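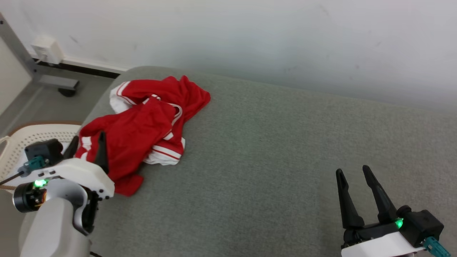 Robot Cell Technician (full time, on site)

7 November 2020
By Gijs Verbruggen

Plirine needs someone to look after a two-armed robot that handles clothes. The cell is called Lovent. It has its own room, its own logbook and its own opinions about sleeves. For the last while it has been kept going by me and by Lambros Bakalis, who was hired to write software and would like to get back to it.

Most of the work is upkeep. You start the cell in the morning, home both arms, check that the grippers open to the same width and close on center, and look over the fingers. The fingers are long, black and tapered, and they are the part we replace most. A nick near the tip is enough to snag a knit, and you will hear from Lambros when that happens. We change a set every 500 cycles of garment work, or sooner if you don't like the look of them. Screws on the gripper housings get checked with a torque driver. We own one torque driver. Please put it back.

Then there are the cables. Each gripper has a cable running off it, and each cable gets bent a lot more than the people who made it probably had in mind. In October we lost almost 66 hours of running time, and the bulk of that was one connector that worked perfectly whenever anybody was looking at it. We would like you to find this sort of thing before it finds us. A green light on a gripper means it has power. It does not mean it is happy.

You will also:

- recalibrate the arms against the work surface after any finger change, and after anyone moves the furniture
- keep the gripper motors clean of lint, of which there is a great deal
- keep spares on the shelf and tell me before we run out, as opposed to the customary moment
- reset the work area between runs, which means crumpling clothes and putting them where the arms can reach
- write up every fault in the logbook, in sentences, with the time on it

About that fourth point. A fair amount of your day will be spent making laundry look untidy in a convincing manner. Applicants with children may feel overqualified. We ask that you take it seriously all the same: a jacket dropped the same way every time teaches us very little, and Lambros can spot a lazy heap from the doorway.

What we want from you: two years or so of hands-on work with electromechanical equipment of any kind. Industrial arms are good. So are copiers, sewing machines, vending machines and theater rigging. You should be able to read a wiring diagram, crimp a connector that stays crimped, and use a multimeter without needing to be left alone with it for an afternoon. A little command line helps. If you can restart a service and copy a log file, you know enough to begin, and we'll show you the rest. You should be comfortable working near moving arms and be quick to hit the stop button. There is no prize for letting it finish.

No degree required. If you have one, we won't hold it against you.

The job comes with regular daytime hours, paid overtime when the cell has a bad week, health coverage from the first day, and a tool allowance of $1000 a year. You will share a bench with the Pluvard team down the hall, who borrow things. The coffee machine is a Grube and is not part of your duties, although every technician so far has ended up inside it.

To apply, send a resume and one page on something you repaired that did not want to be repaired. Tell us what you tried first, what you tried next, and what was wrong with it. Photos are fine. Skip the cover letter unless you enjoy writing them. Put reference 677 in the subject line so it reaches me and not the general inbox, where messages go to age.

We'll invite people for a paid half day at the cell. You will swap a set of fingers, recalibrate one arm and track down a fault that Lambros has put in for you. He is looking forward to it more than he should. Bring closed shoes and leave the loose scarf at home.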